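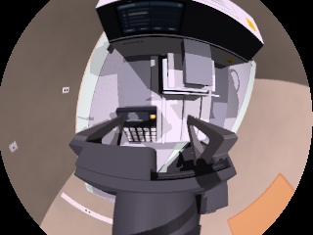
Looking after the bench cell: what I do, in the order I do it

I look after one automated cell, an enclosed plate handler with an arm that reaches in from the front, and I've been keeping it going for long enough now that people have started asking me for my notes. My notes are mostly on the backs of envelopes, so I've typed them up. They're for the Tindia handler, but a good half of it will do for any small enclosed machine with a gripper visiting it (and the cleaning bits would do for a bread maker).

Before you touch anything

Stop the run properly from the panel and let it get to the end of whatever it's doing. I know the big stop button is right there and very tempting! But if you hit that mid-move you'll be homing everything by hand afterwards, and that's your tea break gone. Once it has stopped, switch off at the wall, pull the plug and put it somewhere you can see it. Then hang a note on the arm controller as well. The arm has its own supply, and a dead handler with a live arm pointing into it is a nasty thing to have your head near.

Follow your own manual for the lock-off, by the way. Mine is a page and a half and I still read it every time.

Dusting and wiping

Start at the top and work down, same as you would with shelves. I use a soft paintbrush, the 2 inch sort sold for gloss, with the metal collar wrapped in tape so it can't scratch. Brush the ledges and the rails first, then go after the loosened fluff with a vacuum on its lowest setting. Please don't use canned air inside. It only drives the dust into the bearings, and you'll meet it again in a month.

For the work surface I like a barely damp microfibre cloth and a tiny drop of washing-up liquid. Wring it out until you think it's silly, then wring it again. If your deck has locating holes in it, wipe across them lightly and don't scrub, or you'll pack them with lint. A wooden cocktail stick gets out anything stubborn.

Side panels: no window cleaner with ammonia in it, ever. I clouded one on our old Zutgate that way and it stayed clouded until we scrapped the machine. Plain warm water and a clean cloth, then dry it straight off.

The gripper fingers

Close the fingers right up (from the arm software, before you cut the power) and hold a strip of thin paper between the tips. It should drag evenly. If it slides out on one side and catches on the other, a finger has crept on its screws. Slacken both screws, bring the fingers together, nip them up a little at a time on alternate sides, and try the paper again. I've never got it right first go and I doubt you will either, so don't lose heart.

Wipe the fingertips with isopropyl on a lint-free pad. If yours have rubber pads stuck on, go easy, as the alcohol lifts the glue. Look at the fixing screws too. I put a dab of nail varnish across each head and onto the metal next to it, and then one glance tells me whether anything has moved. Bright pink is best.

Greasing the rails

Less than you think! Put a smear the size of a grain of rice on a gloved fingertip, run it along the rail, push the carriage back and forth by hand with everything off, and wipe away whatever gathers at the ends. I was heavy-handed my first year and the surplus grease collected every crumb of dust in the building. The Heiskanen rail grease has been good to me, but use whatever your maker tells you to and don't mix two kinds. They can turn to something like old toffee. 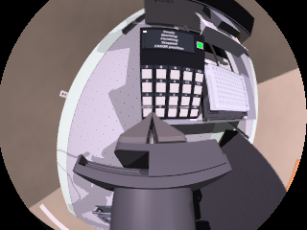
Then comes the bit everybody hates, which is teaching the positions again. You only need to do it if you've had the fingers off or shifted the handler on the bench, but then you really do need to. I go through it like this:

1. Plug in, power up the handler first and the arm second. Let both finish starting before you ask anything of either.

2. Set the arm to its slowest speed. Slower than that, if it'll let you.

3. Bring the closed fingers down over a point you know well and stop well short. Get your eye level with the tips and jog down in the smallest steps you have.

4. Save the position under a new name and keep the old one. I've gone back to an old one more than once, red in the face.

5. Do the same for the plate holder, using an empty plate you don't mind losing.

6. Run the whole move 3 times with nothing in the fingers, then with the empty plate, and keep a hand by the stop button throughout.

If you get a position error at this stage, don't just clear it and try again. Nine times in ten with mine it's a plate not sitting flat in the holder, or a cable that's been nudged into the way while I was cleaning. Check those before you start doubting your numbers. I spent a whole July afternoon re-teaching a position that had been perfectly fine, and the culprit was a crumb of old label under one corner of the plate.

Cables

Have a look at any that run across the deck or over the edge. You want a loose curve with no kinks, and enough slack that the arm can't tug it at full stretch. I fix mine with hook-and-loop strips, never zip ties, so I can undo them without going near the insulation with snips.

A bit of record keeping

I write the cycle count on a strip of masking tape inside the cupboard door each time I service it. The last one says 2,785 and the rails still felt smooth, so I've left the gap between greasings as it was. Our other handler, the Stistgate, gets through grease faster and has its own strip of tape.

Keep the kit together too. Mine lives in an old ice cream tub: brush, cocktail sticks, pads, a 3 mm hex key, the paper strips, pink nail varnish. Write NOT FOR HOME on the lid or the varnish will walk.

Updated 23 October 2026, with the bit about not mixing greases added.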